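Rekedel is a pair of hand-held grippers built by Panya Khunthong and Xiaoqing Liao in a shared workshop and finished at home. Each unit has a white rounded body with a black jaw mechanism and is held from beneath, one in each hand. The project began in August as a rebuild of an earlier design, Celtik, which had a single gripper.
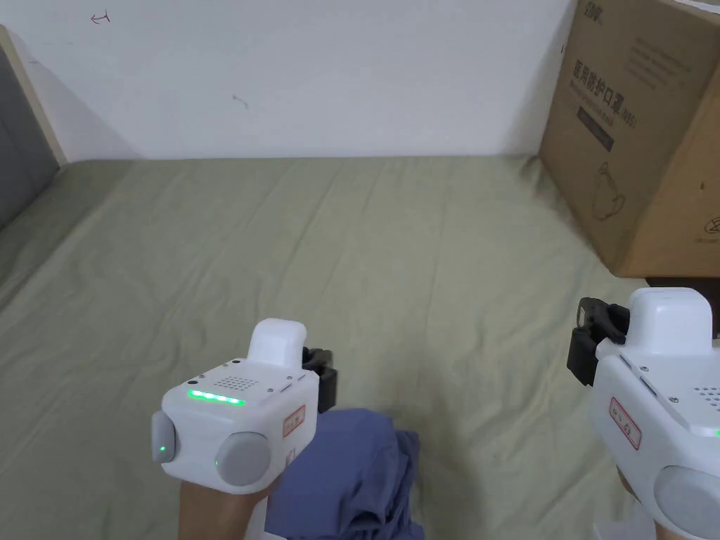
Household tasks such as folding clothes were chosen for the first trials. A session lasts up to 70 minutes - longer runs proved tiring on the wrists. The builders kept 721 recordings from the first set and discarded the rest. A later version, Fimovari, uses the same jaws with a lighter grip.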